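Clasificar los juguetes: apuntes de mayo

Llevaba meses aplazando el inventario del cuarto de juegos. El viernes empecé por las cajas de cartón, que es donde acaba lo que no tiene sitio fijo: pelotas, peluches, piezas sueltas. El criterio es sencillo – primero material, después tamaño – y el color solo se usa para desempatar. 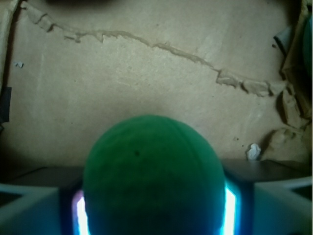
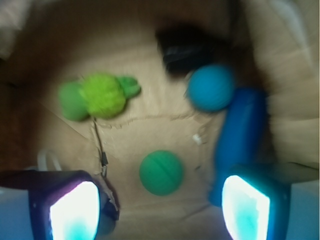 La categoría más ingrata es la de las pelotas. Las de fieltro acumulan pelusa y conviene cepillarlas en seco. Las lisas se limpian con un paño húmedo y jabón neutro. Mezclarlas en el mismo recipiente obliga a repetir el trabajo, así que ahora van separadas.

Los peluches tienen otro problema: la etiqueta de lavado suele faltar. Ileana Pascu me recomendó lavar a mano todo lo dudoso y secarlo en horizontal. Tarda casi 6 horas con el balcón abierto; con el balcón cerrado no lo he medido.

En cuanto al almacenaje, el estante Pitier admite cajas de hasta 80 cm de ancho y queda a 155 cm del suelo en la balda superior, demasiado alto para los niños. Reservo esa balda para lo que sale poco. El cartón roto no se reutiliza: una solapa desgarrada pierde rigidez y la caja cede al apilarla.

Quedan dos cajas por revisar y una bolsa de piezas de construcción que Luminița Bogdan quiere para su sobrino.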